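## Séance 3 : ce que « revival » veut dire (ou pas)

Le mot figure dans presque toutes les notices de fonderie. Méfiance. On l'emploie pour un redessin fidèle, pour une interprétation libre et parfois pour une vectorisation automatique à peine nettoyée.

Cas étudié : l'Edberg, vendue comme la renaissance d'un caractère de labeur. La notice parle d'un « travail d'archives ». Le spécimen d'origine compte 28 lettres lisibles, sans italique ni chiffres. Le fichier commercial en tire plus de 2 255 glyphes. D'où viennent les autres ? La notice ne le dit pas, et je n'ai jamais obtenu de réponse claire.

Comparer avec l'Amoah, qui sépare les formes attestées des formes inventées dans un tableau de 2 pages. C'est austère, mais on peut vérifier.
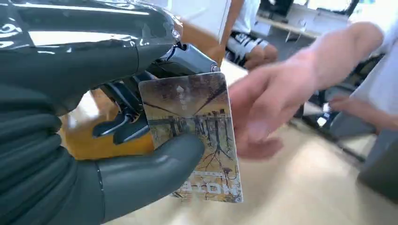 Deuxième point, l'encrage. Un caractère en plomb n'a pas *un* contour : il y a le poinçon, la matrice, l'empreinte sur le papier. Laquelle de ces formes numérise-t-on ? Le Mudodthorpe garde les angles arrondis par l'encre et appelle cela de la chaleur. À 9 points, passe encore. En titrage, on voit surtout des coins mous.

Quant au Putine, ses empattements irréguliers sont répétés à l'identique sur chaque *n*. Un accident copié partout devient un motif. Les alternatives contextuelles corrigent un peu l'effet, à condition que le logiciel les active.

**À rendre :**

- choisir un revival du commerce et retrouver sa source imprimée ;
- relever trois écarts, mesures à l'appui ;
- citer la notice mot pour mot et indiquer ce qu'elle passe sous silence.

Les adjectifs « élégant » et « intemporel » ne seront pas lus.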